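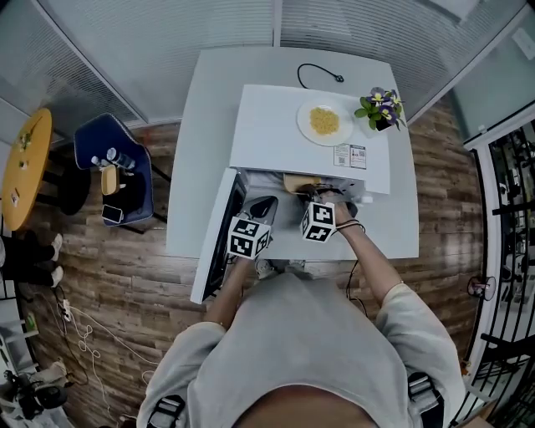 Usidley asks staff to question the office microwave

DROSTHAM, April 23, 2025

Workplace kitchen supplier Usidley today publishes Plate On Top, a short guide to microwaves in shared offices. It makes few promises. The company has read plenty of advice on happier, healthier tea points and doubts that most of it survives a single lunch hour.

The guide draws on replies from 312 office workers. Of those, 165 said they regularly put a plate or bowl on top of the microwave while using it, and 98 said something else lived up there all the time, usually a plant. Usidley does not claim that these replies speak for the whole country. They came from people who chose to fill in a form about microwaves.

"I have been sent a lot of leaflets saying a tidy kitchen changes how a team works," said Sigita Žukauskas, who wrote the guide. "I would like to see the proof. What I can say is that if the top of the microwave is holding a plate of food and a pot of flowers, there is nowhere sensible to put either of them, and a bigger microwave will not fix that."

The advice runs to two pages. Leave a clear patch of table beside the microwave, wide enough for a dinner plate. Check which way the door opens before choosing where the microwave goes, as a door that swings out past the table edge is easily knocked. Keep plants on a side table. Read the maker's label and manual for the gaps needed at the back, sides and top, and ignore anyone who says all models are the same. Office chairs are for sitting on, though Usidley accepts that bottles and phones will go on being left on them.

The guide has no scoring system and no badge for the wall. An earlier draft had both, and they were taken out after a trial at Weson, where staff were asked what the badge was for and could not say.

Usidley also sells a narrow kitchen side table, the Obi, and the guide says so on its first page. Readers who already own a table are told to use that.

Printed copies are limited to 100 and are free from the Drostham office. A second edition will follow in September if the first turns out to be any use.

ENDS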